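The grippers have opinions

I spent most of January looking after two hand-held grippers, and I would like some credit for it. Teodor Voicu set them up, wrote two pages of notes and moved on to the Nisberg job. The notes cover everything except what goes wrong.

What goes wrong is mostly the fingertips. The orange pads have fine ribs, and the ribs collect lint. Cotton is bad. The fleece Erasto Okoth brought in from Dretesbridge was a crime. By the time a pad has handled 34 cloths it holds on to things about as well as I hold on to receipts, so now I clean them on a schedule instead of waiting for somebody to complain.

My routine, in the order I do it:

1. Wipe the pads

Damp microfiber, along the ribs, then leave them alone for seven minutes. Teodor says five. Teodor is in Nisberg.

2. Check the markers and try a cloth

Each finger has a square black-and-white marker on its flat face, and the tracking gets sulky if one is smudged or lifting at a corner. Dry cloth only, no spray. After that I bring the open fingers up on either side of something soft and bunched, the green cloth for preference, and see that both markers read the whole way in. 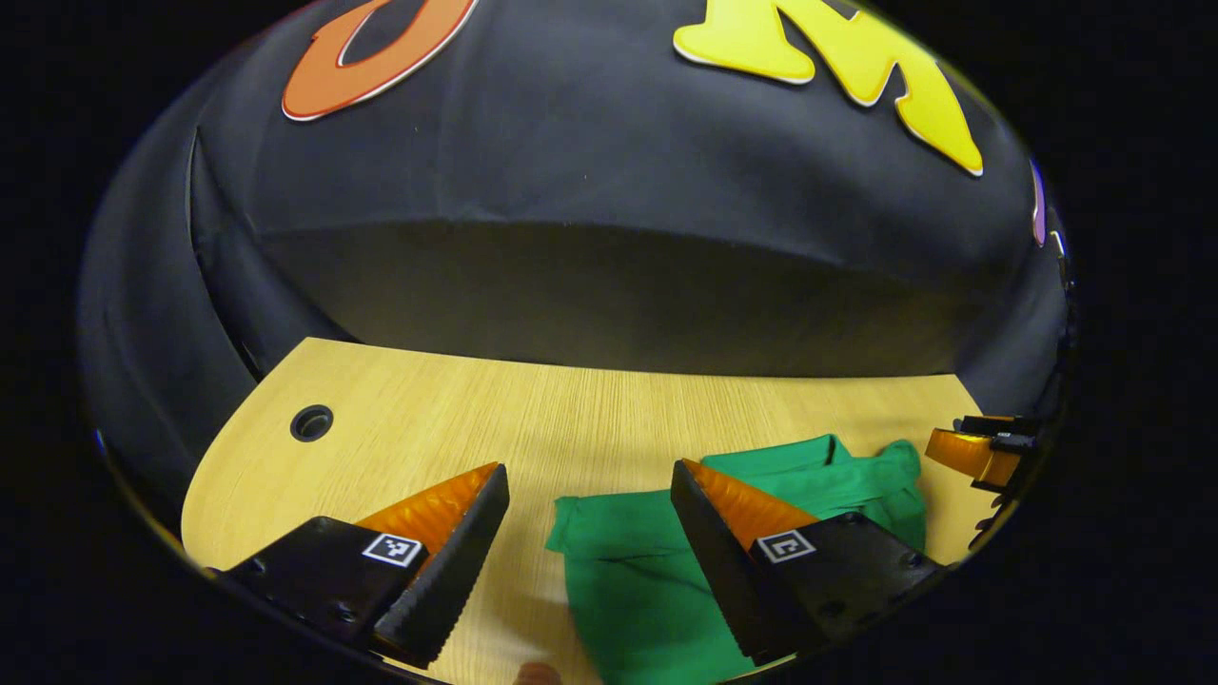 3. Go over the screws

They're small and they work loose. I go around each finger with the little driver from the Laizer kit, snug and no further. I stripped one in my first week and had to order a bag of 569, the smallest quantity Fasport would sell me. I have 568 left if anyone's short.

4. Open and close, slowly

You're feeling for a catch. If there is one, look along the toothed edge for thread before you take anything apart. I have taken things apart. It was thread.

The whole business takes almost half an hour with coffee. Erasto wants it down to ten minutes and has offered to make a chart.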